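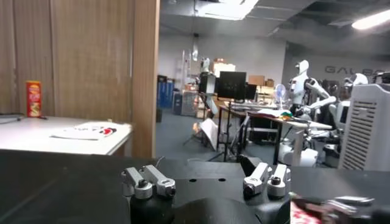

Workroom gallery – the Brunthorpe floor

Our workroom sits on the upper level of the old Villanueva building in Brunthorpe. We moved in last April and the place has filled up since. This page is for people who are thinking of sharing the floor and want to know how it is set up before they visit. Page updated 10 January 2018.

The big room
Grey carpet throughout, with a grey wall at the back and a dark ceiling. The ceiling lights are on one switch by the door. The rest of the power runs on two circuits, so please check before plugging in a heater.

Storage
Blue cabinets stand along the back wall, with a grey bin next to them. The cabinets lock, and each tenant gets one shelf. Labels are in the Clukel tin.

Shelving
The open shelves are for shared odds and ends, and they are as cluttered as they look. A cardboard box sits on top. If you take something down, put it back at the same height.

Desk
Dark metal legs, two monitors and a white electric fan. The desk is first come, first served. The larger monitor is the better one for colour work.

Light and reflector
The black studio light lives on its tripod, with the white reflector board on the floor nearby. Mind the tripod legs when you walk through. Bookings go in the Tomum calendar.

White table
Next to the wood panelling, on the near side of the pillar. Snacks are fine here – take the cans with you when you leave.

Rates
A share of the floor is 198 a month, with 5 places in total. Bond is 1000, returned when you hand back the key.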